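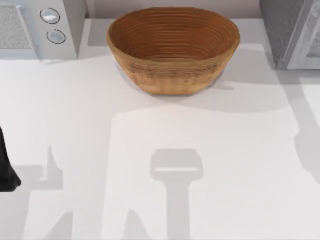

Kitchen bench tips for simulated manipulation trials

These notes cover how we lay out, light and reset the rendered kitchen used in the two-arm trials. Most of the layout advice applies to a physical kitchen too: keep bulky appliances against the wall, leave the middle of the bench clear, and put small jars where a hand can get to them from the side.

Bench layout

Place the microwave and the second appliance hard against the back wall with the bread basket between them. The basket has a wide rim and a tapering side, so it tolerates a poor approach angle better than anything cylindrical. Small containers go forward of the basket. In the August batch, containers started closer to the wall were the main source of failed grasps, as the wrist ran out of clearance before the fingers were level.

Approach small lidded containers from the side with the fingers open, and stop before closing. Once the container sits between the fingers, the gripper body can hide its lower part from the overhead view. If the pose estimate relies on the base, take it before the approach starts and hold it. The lid is the better target in any case – a gold lid on a white body separates cleanly from a white bench.

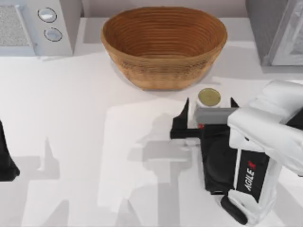

Trurkton Domestic Manipulation Group – Bench Methods

Maintained by Mpho Buthelezi and Naledi Baloyi. Corrections to Nandi Mthembu by Wednesday, please.

Shadows

A white benchtop shows every shadow the arms cast, and early detectors treated the darker patches as objects. Don't remove the shadows. We trained one policy with them switched off and one with them on, using 817 episodes for each, and the first did poorly when moved to the lit kitchen. Randomise the light position between episodes and keep the colour temperature neutral. If a shadow edge crosses the rim of the basket, check the segmentation mask by eye before accepting the episode.

Microwave door

The handle is a slim vertical bar on the right edge of the door, next to the control panel. Bring the finger in from the handle side and low, then raise it. The window mesh is opaque in the render, so cavity contents can't be confirmed with the door shut; log them from the simulator state instead. The two knobs carry no numbers. Record knob angle in degrees and ignore any notion of a power setting.
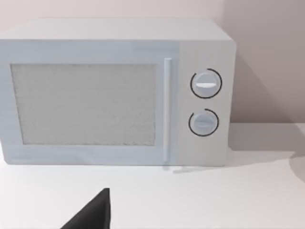 Wrist views and bare surfaces

Close views from the wrist often contain very little: a wall, a panel, a stretch of bare counter. Keep these in the training set. Mbali Motaung cut them from one run to save storage and the policy lost its place whenever the arm turned away from the objects. We now retain every wrist view and drop duplicates only after 15 identical steps.

Texture matters more in these views than it does overhead. Speckled stone gives the matcher plenty to hold on to, while a smooth grey surface gives it almost nothing beyond its edges.
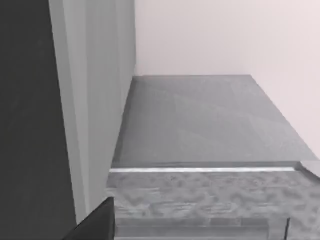 Where the two finishes meet, a bright trim line makes a usable reference for height, provided the exposure is fixed. With auto exposure on, it washed out in 31 episodes and the height estimate drifted upward.

Resets

Return both arms to their start pose before moving any object. Put the container back by coordinates; dragging it leaves small rotation errors that accumulate over a session. Save the random seed with the episode, in the same folder. Seeds kept in a separate Callo sheet were out of order by the second week and we had to discard the affected comparisons.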